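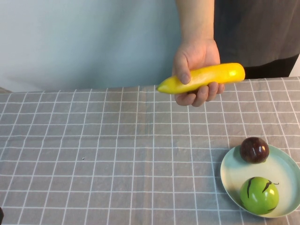

A yellow toy vegetable made of plastic

Play food is the general name for toys made in the shape of things to eat. It includes fruit, vegetables, bread, cakes and whole meals, and is mostly used by young children in games of shopping, cooking and keeping house.

History
Early play food was made of painted wood, plaster or wax, and was often sold with dolls' houses. Plaster pieces were usually fixed to their plates and broke easily. Plastic became common in the second half of the twentieth century, when hollow moulded pieces could be made cheaply and in bright colours.

Materials
Most modern sets are plastic, wood or felt. Wooden pieces may be cut into parts joined by magnets or hook-and-loop tape, so that a child can "slice" them with a blunt toy knife. Felt food is often sewn at home — patterns are widely shared.

Collections
The toy museum at Plundton holds 737 pieces of play food, the oldest of them a plaster ham on a tin dish. A smaller display at Gedau covers toy shops and their scales, tills and paper money. It closes each year at the end of October.

See also
Dolls' house
Toy kitchen
Wax fruit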